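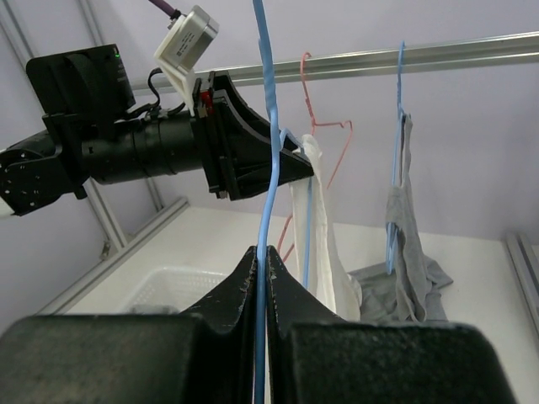
How to run a stay interview

A stay interview is a short, planned talk between a manager and someone who already works for them. The aim is to find out what keeps the person in the job and what might make them leave. Most firms only ask these questions at an exit interview, when the notice is already in and the new contract is signed.

This guide covers the whole thing from choosing who to talk to through to following up. It is written for small and medium employers with no large HR team. If you have fewer than 50 staff you can probably get round everyone in a month.

Before you start

Decide who will hold the interviews. In most cases it should be the line manager, as they are the one who can change the work. If the relationship with the line manager is poor, use the next manager up or somebody from another department.

Keep stay interviews apart from appraisals. If pay or performance scores are being decided in the same fortnight, people will give careful answers. At Trunby we moved ours to October, well clear of the spring pay review, and the answers got longer.

You will need:

A private room, or a call where neither of you is in an open office
A list of five or six questions
Something to write on
Half an hour per person, with a gap afterwards

Step 1: Decide the order

Start with people whose leaving would cause you the most trouble. That usually means anyone who holds knowledge no one else has, and anyone who has been in the same role for more than 2 years without a change. After that, work through the rest of the team. Do not leave anybody out. People compare notes, and someone who has not been asked will wonder why.

New starters can wait until they have finished probation.

Step 2: Send the invitation

Give a few days' notice and say plainly what the meeting is for. An unexplained invitation from a manager makes people think they are in trouble or about to be made redundant. Something like this will do:

"I'd like half an hour with you to talk about how the job is going and what would make it better. I'm doing this with everyone in the team. It isn't an appraisal and you don't need to prepare anything, but I've put the questions below in case you want to look at them first."

Then paste in the questions. Some managers prefer to keep them back to get a fresher answer. We have tried both, and quieter staff do much better with them in advance.

Step 3: Choose your questions

Pick from this list or write your own. Keep them open, so that they can't be answered with a yes or a no.

What do you look forward to when you come to work?
What do you put off?
What are you good at that we don't make use of?
When did you last think about leaving, and what prompted it?
What would you change about the way I manage you?
What would you like to be doing a year from now?

The fourth question is the one managers tend to skip. Ask it anyway, towards the middle, in the same tone as the others. Ghazal Hashemi, who ran the first round at Brilo, words it as "What was going on the last time you looked at a job advert?" and finds it gets a more direct reply.

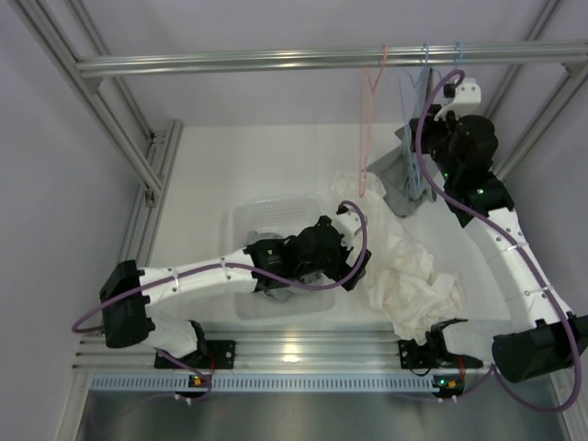 Avoid asking why someone stays if you already suspect they don't want to. It puts them in the position of having to make something up. Asking about the work itself will get you to the same place.

Step 4: Hold the interview

Begin by repeating what the meeting is for and what will happen to your notes. Say who will see them. If you intend to report themes to senior management without names, tell the person so. In a team of four, bear in mind that leaving the name off may not hide very much.

Then ask the first question and let the person talk. You should be speaking for a quarter of the time at most. Write down their words as they say them where you can. "The rota comes out too late for me to book childcare" is far more useful a month later than "rota issues".

Do not argue or defend a decision. If the person has a fact wrong you can correct it at the end, once they have said everything they came to say.

Do not promise anything you can't deliver. If someone asks for more money, the right answer is that you will find out what is possible and come back to them by a set date. The same goes for a change of hours. A formal request for flexible working should go through your normal procedure, so point them to it.

If the person raises a complaint about bullying, harassment or safety, stop treating the conversation as a stay interview. Explain that you may have to act on what you have been told and follow your grievance policy.

Step 5: Agree one or two actions

Before you finish, read back the main points and ask whether you have understood them. Then agree one thing you will do, and one thing they will do if that makes sense. Put a date against each. Longer lists rarely get finished.

Step 6: Follow up

Send a short note within a day or two with the actions in it. Put the dates in your own diary. When something can't be done, go back and say so, with the reason.

Once you have finished the whole team, look for anything that came up more than once. At Brilo, 25 interviews produced a long list of small personal matters and two shared ones: late rotas and a shortage of parking near the back entrance. The rota was fixed first as it cost nothing.

How often to repeat them

Once a year is enough for most teams. Hold an extra one after a big change, such as a new manager or a move of site.

Common problems

"Everything's fine." Try a narrower question. Ask about the last week, or about one task.

The manager is nervous. Afshin Shirazi suggests pairing managers up to practise on each other beforehand, which takes an hour.

Staff don't believe anything will change. Do one visible thing quickly, even if it is minor, and say where the idea came from if the person is happy for you to.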